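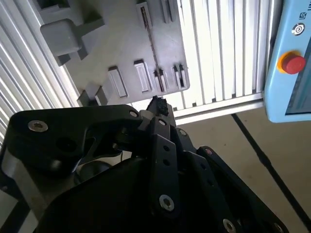

The gripper holding on to its small black piece, just under the slotted grey panel.

I've been promising a proper update on the grasping work since February, so put the kettle on, because I do tend to ramble once I get going!

The question Ilze and I keep circling is how much a hand needs to learn about letting go. Most of our effort used to go into the pick-up (fair enough, that's the bit everyone wants to watch), and we treated the release as an afterthought. Then Trygve Fagerlund went through our logs one Wednesday and found that over 25 of every 100 failures came in the last moment, when the fingers were opening near a slot.

So we've changed the training. Pato, our little policy, now starts each practice run with the piece already in its fingertips, close to the panel, and works backwards from there to the full reach. Ilze calls it learning the end of the song first, and I've stolen that for every talk I've given.

After 1695 practice runs and 3 different panel angles, the releases are a good deal tidier. The steepest tilt still gives us grief, and my favourite theory about why is wrong, according to Ilze. We're trying softer fingertips next.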